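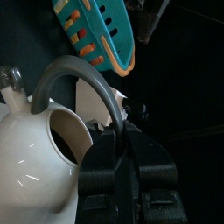
Weiße Kanne mit grauem Henkel

Kalk, Teerand und andere Plagen: was bei mir in der Küche wirklich hilft

Zuletzt aktualisiert: August 2024

Wir haben in Virneck dermaßen hartes Wasser, dass man es fast kauen kann. Als ich hergezogen bin, dachte ich erst, mit meinen Gläsern stimmt was nicht, weil sie nach jedem Spülen aussahen wie Milchglas. Meine Nachbarin Fumiko Kikuchi hat nur gelacht und mir eine Tüte Zitronensäure über den Zaun gereicht. Seitdem habe ich so ziemlich alles ausprobiert, was man in einer Küche entkalken, entfetten und entfärben kann, und weil ich ständig danach gefragt werde, schreibe ich es jetzt endlich mal zusammen.

Fangen wir mit Kannen und Kesseln an, da sammelt sich der Kalk nämlich am liebsten.

Kalk im Kessel

Essig geht, stinkt aber. Ich nehme fast nur noch Zitronensäure, zwei Esslöffel auf einen Liter, und zwar KALT. Das ist der Fehler, den ich jahrelang gemacht habe: Säure rein, Wasser kochen, fertig. Beim Erhitzen kann sich Calciumcitrat bilden, und das ist ein weißer Belag, der noch fester sitzt als der Kalk vorher. Also kalt oder höchstens handwarm ansetzen, eine Stunde stehen lassen, ausgießen, zweimal gut nachspülen. Bei elektrischen Kochern danach einmal klares Wasser aufkochen und wegschütten, dann schmeckt der erste Tee auch nicht nach Limo.

Wenn der Kalk richtig dick ist, lieber zweimal hintereinander machen als die doppelte Menge nehmen. Und bitte nicht mit dem Messer kratzen! Ich hab mir so einen emaillierten Topf ruiniert, an dem ich sehr gehangen habe.

Bei emaillierten Sachen überhaupt vorsichtig sein mit Säure, die kann auf Dauer den Glanz nehmen. Kurz einwirken lassen, gleich abspülen. Und auf Aluminium lasse ich sie ganz weg, das wird fleckig und grau.

Teeränder in der Kanne

Dafür braucht es keine Säure, dafür braucht es Natron oder noch besser Waschsoda. Einen Esslöffel Soda in die Kanne, heißes Wasser drauf, eine halbe Stunde warten, mit der Flaschenbürste einmal rum. Bei glasierter Keramik klappt das wunderbar. Der braune Rand oben, wo das Wasser nicht richtig hinkommt, geht mit einem feuchten Lappen und etwas Natronpaste weg (Natron mit ein paar Tropfen Wasser verrühren, bis es so ist wie Zahnpasta).

Die Tülle vergisst man gern. Da nehme ich einen Pfeifenreiniger, gibt's für kleines Geld im Bastelladen, und ziehe ihn ein paarmal durch. Was da manchmal rauskommt, möchte ich hier nicht beschreiben.

Kannen aus unglasiertem Ton bitte nur mit Wasser ausspülen und offen trocknen lassen, die saugen jedes Spülmittel auf und geben es beim nächsten Aufguss wieder her. Ich spreche aus Erfahrung, Darjeeling mit Apfelduft ist kein Genuss.

Deckel ab!

Egal ob Kanne, Thermosflasche oder Brotdose: nie geschlossen wegstellen. Ich lege den Deckel daneben oder umgedreht oben drauf, dann müffelt nichts. Falls es doch schon riecht - ein Teelöffel Natron trocken rein, über Nacht offen stehen lassen, morgens ausspülen. Bei Thermosflaschen hilft auch eine Handvoll roher Reis mit warmem Wasser und einem Spritzer Spülmittel. Kräftig schütteln, das schrubbt innen schön die Wände ab, ohne zu kratzen.

Die Sache mit dem Backblech

Hier scheiden sich die Geister. Mein Schwager Leszek schwört auf Backpulver und Essig zusammen, weil es so schön schäumt. Ja, schäumt. Aber die beiden heben sich gegenseitig auf, und am Ende schrubbt man mit leicht salzigem Wasser herum. Ich mache es so: Blech nass machen, Waschsoda großzügig drüberstreuen, ein altes Geschirrtuch drauf, heißes Wasser darübergießen und zwei Stunden in Ruhe lassen. Danach mit dem Holzschaber ran. Handschuhe anziehen, Soda trocknet die Haut furchtbar aus. Und auch hier wieder: nichts aus Alu!

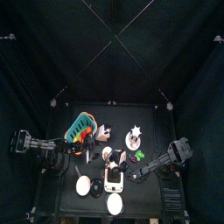
Eingebranntes im Topf ist ein ähnlicher Fall, nur dass man da die Herdplatte zu Hilfe nehmen kann. Boden mit Wasser bedecken, einen Löffel Soda dazu, einmal aufkochen, abkühlen lassen. Bei angebranntem Milchreis reicht oft schon eine Nacht mit kaltem Wasser und ein bisschen Salz. Ich bin ja eher ungeduldig und habe trotzdem gelernt, dass Einweichen mehr bringt als mein ganzes Gerubbel.

Holzbretter und Kochlöffel

Kommen bei mir nicht in die Spülmaschine, nie. Heiß abwaschen, beide Seiten nass machen (sonst verziehen sie sich), hochkant trocknen. Alle paar Wochen reibe ich sie mit einer halben Zitrone und grobem Salz ab, das nimmt den Zwiebelgeruch. Danach Leinöl, ganz dünn, mit einem Lappen. Den Lappen hinterher bitte NICHT zusammengeknüllt in den Müll werfen, ölgetränkte Leinöllappen können sich von selbst entzünden! Ich breite meinen draußen flach aus, bis er ganz durchgetrocknet und steif ist.

Rauhe Kochlöffel kann man übrigens retten. Feines Schleifpapier, kurz drüber, abwaschen, ölen. Ich habe im Juni einen ganzen Regennachmittag damit verbracht und fand es herrlich, das war fast wie Urlaub.

Dichtungen und Siebe

An den Kühlschrank denke ich viel zu selten, aber die Gummidichtung sollte man ab und zu abwischen. Lauwarmes Wasser, ein Tropfen Spülmittel, mit einer alten Zahnbürste in die Falten. Gut trocken reiben. Das Sieb vom Wasserhahn schraube ich ab und lege es in ein Schnapsglas mit Zitronensäure, nach einer halben Stunde läuft das Wasser wieder gerade und nicht mehr quer über die Arbeitsplatte. Merkt euch vorher, wie herum die kleinen Einsätze liegen. Ich saß schon mal mit drei Ringen in der Hand da und wusste nicht weiter.

Was ich nicht mehr kaufe

Spezialentkalker, Kannenreiniger in Tablettenform, Backofenspray. Bei mir im Schrank stehen Zitronensäure, Waschsoda, Natron, Spülmittel und eine Flasche Essig für die Fenster. Die Zitronensäure kaufe ich als Pulver und fülle sie in ein Schraubglas, auf dem ganz dick SÄURE steht, seit mein Mann sie mal für Puderzucker gehalten hat. Waffeln waren das, und der Besuch saß schon am Tisch ...

Beim nächsten Mal geht es um Wäsche, vor allem um graue Geschirrtücher und die Frage, ob man sie noch auskochen muss. Wer einen guten Trick gegen Kurkumaflecken auf hellen Arbeitsplatten hat, schreibt ihn mir bitte in die Kommentare, meiner ist bisher nur: Sonne und Geduld.

155 Mal geteilt
21 Kommentare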